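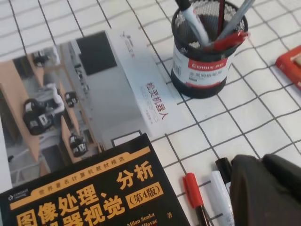
Wie oft muss ich die Handgelenkkamera neu einmessen?

Immer dann, wenn der Greifer abgeschraubt war, und sonst einmal im Monat. Das Tagesgeschäft verträgt sie gut. Wenn aber jemand beim Umbau am Kamerahalter hängen geblieben ist, messt ihr lieber gleich neu ein, auch wenn es Freitagnachmittag ist.

4. Tischzelle einrichten: Raster, Kabel, Kamera

Dieser Abschnitt gilt für die Clorgate-Tischzelle mit Arm, Fingergreifer, Kamera am Handgelenk und feststehender Kamera an der Seite. Ich gehe davon aus, dass der Arm schon verschraubt ist und der Controller hochfährt. Wenn nicht, bitte zurück zu Abschnitt 3, da steht alles zum Sockel (und zu den Schrauben, die immer fehlen).

Was ihr braucht: Innensechskantschlüssel, Klettband, ein fusselfreies Tuch und eine gute halbe Stunde Ruhe. Dazu ein paar Gegenstände für den Probelauf. Ich nehme am liebsten Whiteboardmarker, einen Stiftebecher und dicke Bücher, also Sachen, die auf jedem Schreibtisch liegen und die der Arm später sowieso vor sich hat.

4.1 Rasterdecke auflegen

1. Arm in Parkstellung fahren und den Freigabeschalter loslassen.
2. Decke auflegen und von der Mitte nach außen glatt streichen.
3. Eine Rasterlinie an der Markierung des Sockels ausrichten. Ich peile dafür mit einem Auge, das reicht völlig.
4. Im Menü unter »Tisch« die Kantenlänge der Kästchen eintragen. Bitte selbst nachmessen und nicht den Wert vom Vorgänger übernehmen!

Hinweis: Kleine Wellen im Stoff sind für den normalen Betrieb kein Drama. Beim Einmessen stören sie schon, dann sucht die Software nach geraden Linien und findet krumme. Also für Schritt 4.3 noch einmal glatt ziehen, notfalls mit Büchern am Rand beschweren.

4.2 Greiferkabel verlegen

Jetzt kommt der Teil, bei dem ich am Anfang am meisten geflucht habe. Das Kabel braucht genug Spiel, damit sich das Handgelenk frei drehen kann, und gleichzeitig soll es nicht quer durch die Arbeitsfläche wischen. Beides zusammen ist ein Kompromiss, und den müsst ihr an eurer Zelle ausprobieren.

1. Stecker am Greifer einrasten lassen. Es klickt deutlich.
2. Das Kabel in einem weiten Bogen führen, keine engen Knicke direkt am Stecker.
3. Im Handbetrieb das Handgelenk langsam von Anschlag zu Anschlag drehen, eine Hand am Not-Halt.
4. Zieht sich das Kabel stramm, zwei Fingerbreit nachgeben und noch mal drehen.
5. Erst danach mit Klettband am Arm sichern.

Achtung: Kabelbinder aus Kunststoff haben hier nichts verloren. Peninah Nyanda hat bei uns in Griltdale einen davon aus dem Gelenk gefischt, mit der Pinzette, und die Zelle stand den ganzen Vormittag.

Schaut beim Drehen auch darauf, wo die Schlaufe hinfällt, wenn der Greifer tief über dem Tisch steht — oben in der Luft sieht nämlich fast jede Verlegung ordentlich aus.
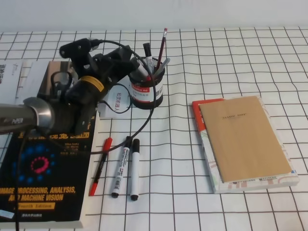 Streift das Kabel dabei leichte Teile, kann es sie verschieben, und der Arm greift dann dorthin, wo der Stift vorher lag. Ich fahre deshalb immer die tiefste Greifposition an und schiebe einen Marker von Hand in die Nähe der Schlaufe. Rollt er bei der nächsten Drehung weg, verlege ich neu. Das dauert ein paar Minuten und spart einem später sehr viel Rätselraten.

4.3 Handgelenkkamera einmessen

1. Linse mit dem Tuch abwischen, Finger weg vom Fokusring.
2. Arbeitsfläche freiräumen. Das Raster muss im Kamerabild durchgehend zu sehen sein.
3. Programm 216 starten. Der Arm fährt nacheinander 19 Positionen an und hält überall kurz still.
4. Währenddessen nicht an den Tisch lehnen (ja, das merkt man im Ergebnis).
5. Ergebnis speichern und den alten Datensatz behalten, bis der Probelauf durch ist.

Hinweis: Der Durchlauf kann bis zu 55 Minuten dauern, wenn der Controller nebenher noch Daten sichert. Ich stoße ihn meistens vor der Mittagspause an, aber nur bei geschlossenem Schutzbereich.

Hinweis: In der Ecke des Kamerabilds taucht immer ein unscharfer Greiferfinger auf. Der gehört dahin. Verdreht bitte nicht den Halter, um ihn loszuwerden, sonst fehlt euch beim Zugreifen genau die Sicht auf die Fingerspitze.

4.4 Probelauf

Legt die Gegenstände ruhig etwas unordentlich hin, Marker schräg nebeneinander, ein Buch verdreht dazu. Dann Geschwindigkeit auf die kleinste Stufe und einen einzelnen Marker anfahren lassen. Sitzt der Greifer seitlich daneben, prüft zuerst die Kantenlänge aus 4.1. Steht er zu hoch oder zu tief, ist meistens die Greiferlänge falsch hinterlegt.

Achtung: Dicke Bücher zählen für den Arm als Hindernis. Tragt ihre Höhe im Menü »Objekte« ein, bevor ihr schneller fahrt.

Wenn alles passt, den Datensatz als »aktiv« markieren und das Kürzel ins Zellenbuch schreiben. Weiter geht es mit dem Austausch der Fingerpolster in Abschnitt 5, den hat Birdie Brannigan geschrieben.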